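Collecting your first set of demonstrations with a wrist camera

This page covers recording examples for a policy you plan to train yourself. It assumes the arm is mounted, the gripper opens and closes on command, and the recorder (we use Breso) is already writing files. If not, do the Gernetti setup page first.

Step 1. Write the task down in one sentence

Put it somewhere everyone who drives the arm can read it. "Pick up the cloth and put it in the tray" is enough. If two people would do it differently, add a second sentence saying which way you want. A small model trained on mixed habits tends to hesitate between them.

Step 2. Check the wrist view before you record

Open the live view and move the arm slowly through its working range. Much of the picture at the wrist is the gripper's own hardware, and the model will have to work with whatever room is left over. Focus is set on the lens ring. Lock it and leave it alone for the whole set – a change halfway through gives you two sets.
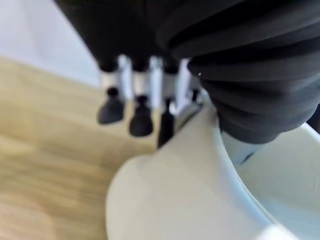 Angelovski commented that soft views had trained fine for large objects in a Bivell project, but small parts needed a sharper lens, and that it was worth training on 30 episodes before deciding either way. I agree with the early test. It costs an evening.

Step 3. Record in short blocks

Do 13 episodes, then stop and look at them. Start every episode with the arm in the same home position and the gripper open. Wait 2 seconds before the first move and 2 seconds after the last. Move at a steady speed. If you fumble, finish the attempt if you can and tag it "recovered". If you can't, tag it "failed" and keep the file.

Between episodes, shift the object and turn it. Between blocks, change something bigger: the lights, the height of the table, the side you approach from.

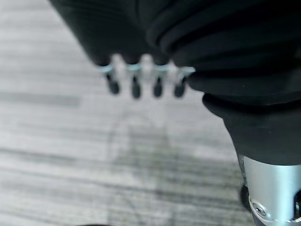

Keep a plain text log as you go, one line per episode, with the tag and anything odd. Typing it up later from memory doesn't work well.

Step 4. Review and trim

Play each episode at double speed. Cut dead time at the ends down to the 2 seconds you left. Throw out an episode only if the camera dropped frames or the arm faulted. In our last set that came to seven files.

Step 5. Export

Run the Breso export with the wrist camera and joint states both checked. Confirm that the two streams have matching start times, then copy the folder and the log together to the training machine.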